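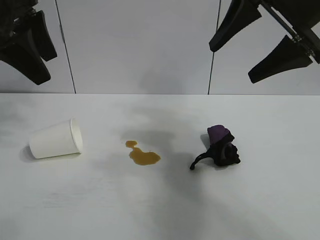
Figura 1 - Tampo branco e painéis cinzentos claros ao fundo.

4. Publicação de um videoclipe na plataforma Trindia

Esta secção destina-se às editoras e aos representantes de artistas com conta verificada. Os procedimentos aplicam-se a videoclipes oficiais, teasers e versões com letra.

4.1 Preparação do lançamento

1. Inicie sessão na área Stumska e selecione "Novo lançamento".
2. Indique o artista principal, os artistas convidados e o título da faixa, tal como constam do registo do álbum.
3. No campo "Participações", introduza os nomes dos atores e modelos que surgem no vídeo. Cada participação exige autorização de imagem assinada.
4. Carregue o ficheiro final. A duração do teaser não pode exceder 70 segundos.

Nota: A descrição pública admite até 3.000 caracteres, incluindo espaços e ligações.
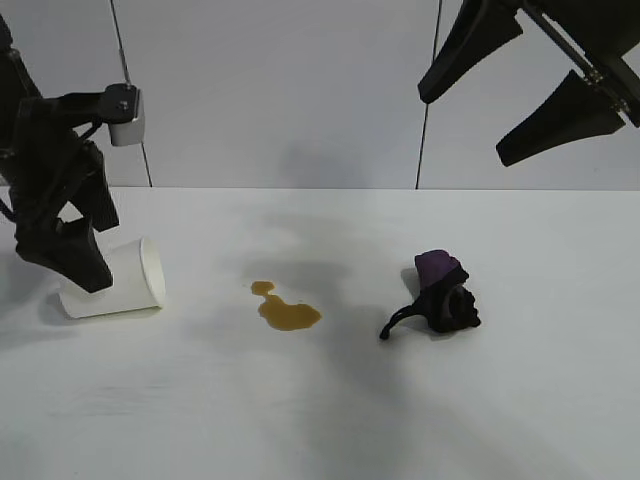
4.2 Agendamento da estreia

5. Escolha a data e a hora da estreia. O sistema apresenta a hora local de cada um dos 195 territórios disponíveis - confirme os que se encontram sujeitos a restrições contratuais.
6. Associe até dois teasers à página da estreia. Os restantes permanecem visíveis apenas no perfil do artista.
7. Prima "Submeter". O pedido passa ao estado "Em validação" e deixa de poder ser editado.

Atenção: A alteração da lista de participações após a submissão anula o agendamento. Nesse caso, deve ser apresentado um novo pedido.

4.3 Material para a imprensa

8. Anexe o comunicado, a ficha técnica e as fotografias promocionais na pasta Poduval.
9. Defina a hora de fim do embargo. Os jornalistas acreditados recebem o acesso por correio eletrónico.

Nota: As declarações de artistas só podem ser incluídas no comunicado com aprovação escrita do respetivo agente. Os pedidos de exceção são dirigidos a Maricica Barbu, responsável pelas relações com editoras.

Revisão do documento: 2022-12-19

Partilhas: 2
Contacto | Apoio a editoras | © Umholm. Todos os direitos reservados. | Voltar ao topo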